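Retwood plant – progress report to the regional investment fund, second quarter

1. Extrusion line

The second pipe extruder was bolted down in February and has run two shifts a day ever since. Output for the quarter was 3,122 coils of drainage pipe. Scrap is still higher than we want, mainly at color changes, and Skustska has agreed to send a new screen changer at its own cost.

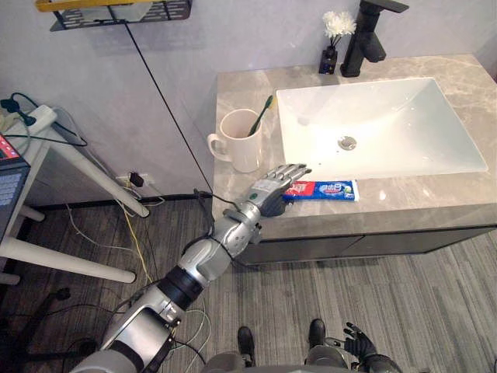 2. Staff and training

We now employ 58 people at the site. Hacer Yazıcı took over as shift lead on the new line and has trained four operators. One post in the tool shop is still open.

3. Spending

Of the grant for regrind equipment, the granulator from Nonov is paid in full. The silo base cost more than planned – the ground needed about 140 tons of extra fill.
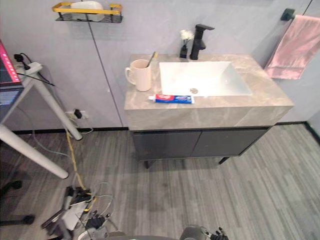 The overrun was met from our own funds and does not change the amount claimed. Fashola will connect the silo on a Saturday, when the line is down. The next claim will include the dust filter and the cabling.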